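The Long Road to a Tidy Bench

By Blagoje Mladenović

My mother-in-law keeps a drawer in her kitchen for lids. It holds every lid she has owned since she moved to Garbridge, and when I told her I was writing about robots that might one day put things away, she pulled the drawer out to its full length, set it on the table in front of me and said that when one of them could sort that, I was to ring her, whatever the hour.

I have thought about that drawer a good deal over the past few months. It came with me, in spirit, to a workshop in Clestdale where they are teaching robot arms to sort blocks, and to a packing floor where a man named Ikhsan Ismail has been promised a robot helper by three different salespeople. It was still in my head in August, when I stood in my own laundry with an armful of warm towels and tried to notice, for once in my life, what my hands were doing.

They were doing an awful lot. One hand found a corner by feel while the other gave the towel a shake, and my chin got involved at the halfway point. I never looked at any of it. I was listening to the radio and wondering about dinner, and the towel got folded, badly, the way I have always folded towels.

Raphaël Royer laughed when I described this to him. He has spent most of his working life on machines that pick things up, first on factory lines and for the past few years at Tollotus, a small company in Clestdale with a good kettle and not quite enough parking. "You've described about four unsolved problems," he told me, "and you were bored while you did it."

Factories, he was keen to point out, have had capable robots for decades. A welding arm will put its bead in the same place all day and all night, and it will do it better than a person, so long as the part arrives in the same position every time. The trouble starts when it doesn't. A home is a place where nothing arrives in the same position twice, and a good many shop floors, once you get past the big gleaming ones in the brochures, are more like homes than their owners care to admit.

So Tollotus starts small, and I mean that quite literally. The chore I had come to see was one most of us master before we can tie our shoes: pick up a block, and put it in the bin where it belongs.

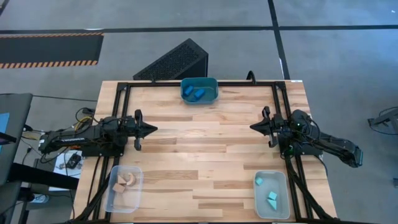
Two arms, three bins and a handful of blocks: the blue pieces, the plain wooden-looking ones and the mint-turquoise ones each have a bin to themselves.

I will confess that I had pictured something grander, with perhaps a bit of humming. What I found was a solid wooden table of the sort I'd happily chop onions on, a pair of black arms facing each other across it, and more cable than I have behind my television, which is saying something. Royer pulled over a stool for me and we settled in to watch.

The first thing you notice is how slowly it all goes. An arm reached for a block, paused above it, seemed to reconsider, came down a little to one side and closed its fingers on the edge. The block turned as it lifted. I found I was leaning to the left, as people do when they're watching lawn bowls. The block made it over the rim of the bin and dropped in, and I very nearly clapped.

"Cubes are kind to you," said Mirsad Dervishi, who looks after the arms and had come over with a mug in each hand. "They've got flat sides, and whichever way they land there's something to squeeze. Give it an arch and you've got a curved back and a hole in the middle, and now it has to decide what it's holding on to." Triangles are worse again, in his view. Grip one on its sloping sides and it wants to squirt out like a wet bar of soap.

He and Royer have a long-running disagreement about what matters most. Royer believes the hands are nearly good enough and the thinking has to catch up. Dervishi, who is the one with the screwdriver, believes the thinking will be wasted until somebody makes a decent fingertip. He asked me to close my eyes and take a pen out of my pocket, and then to imagine doing it in ski mitts. I took his point, though I also dropped the pen.

The way the arms learn surprised me, too. I had imagined somebody typing out instructions. At Tollotus, a person guides the arms through the job, again and again, and a computer studies the recordings for the pattern in them. By the time of my visit they had 3789 recordings of sorting jobs on their books, of which 2731 had been judged clean enough to learn from. The rest had a fumble in them somewhere, or a block put in the wrong bin by a tired human being at the end of a shift. (I asked whether a robot could learn to be tired from watching one of those. Dervishi said it could certainly learn to dither.)

They let me have a go. I won't dwell on it. It took me several minutes to move a single block, and my admiration for the people who do it all day went up enormously.

After lunch Royer ran what he calls the honest test, which is 50 attempts in a row with no one stepping in to help. I stayed for the first stretch and then had to catch my train, so I can't tell you the final tally, and he wouldn't let me print one from an earlier day because the bins had been shifted since. I rather liked him for that. Shifting the bins is half the point, he explained. A person who has learned to sort blocks will sort them wherever you put the bins, and will manage a shoebox or a saucepan in a pinch. The arms are getting better at this, but a change of light through the window can still throw them off their game.

Which brings me to Ikhsan Ismail, a man with very little patience for windows or the light that comes through them. He runs the packing floor at Kos, a hardware supplier on the far side of Garbridge, where orders go out in cartons: hinges and hose fittings, tins of stain, the odd garden gnome in season. He walked me down the benches at a clip and stopped beside a tub of mixed returns.

"That's my robot job," he said. "Right there. Nobody wants it, and it never ends."

The tub held tap washers, a torn bag of screws, a door handle still attached to its packaging by one stubborn corner, and something neither of us could name. Ismail's best sorter gets through a tub like that while carrying on a conversation about her daughter's netball. She knows by the weight of a bag whether it has been opened. She sets aside anything that looks a bit off, and she is usually right.

Ismail isn't against the machines, mind you. He already has one that wraps pallets and he speaks of it with real affection. He would buy an arm tomorrow for the dull middle of the job, where one kind of thing goes into one kind of box, and he thinks that day is close. What he doesn't want is to pay for a helper and then pay a person to stand beside it. "I've had apprentices like that," he said, "but at least they got better by Christmas."

I put this to Royer over the phone and he took it in good part. He reckons the shop floor will come first, a bench at a time, with plain jobs in steady light and a person nearby who has other things to get on with. The home will come later, because a home has stairs and toddlers and a cat, and because people will forgive a great deal in a workshop that they won't forgive in their own kitchen. If a machine drops one block in the wrong bin, you pick it out. If it drops one of your grandmother's cups, it's going back in the box.

Would he have one at home himself? He thought about it for quite a while. For laundry, he said, yes, and he wouldn't mind if it took all night over a single basket, provided it was quiet. For dishes, not yet. He has nice dishes.

The last person I spoke to was Fatos Ristić, who spent years as an occupational therapist helping people regain the use of their hands and now advises Tollotus one afternoon a fortnight. She is the one who suggested blocks in the first place. She used to use them with her patients, she told me, and she recognizes the pauses when she watches the arms - the hovering, the second try, the grip that is a touch too firm because it doesn't quite trust itself. Her patients wanted to make their own tea again. Some of them would have been glad of a machine to lift the kettle in the meantime, even a slow one, even one that needed the kettle left in the same spot every time.

I hadn't thought of it that way. I had been asking whether a robot could do my chores as well as I can, and for somebody who can't do them at all, the bar sits in quite another place.

I rang my mother-in-law when I got home and told her the drawer was safe for now. She asked what the robots could manage, then, and I told her about the blocks. She wanted to know whether they put the blocks away afterwards, when everyone had gone home, and I had to say I'd forgotten to ask.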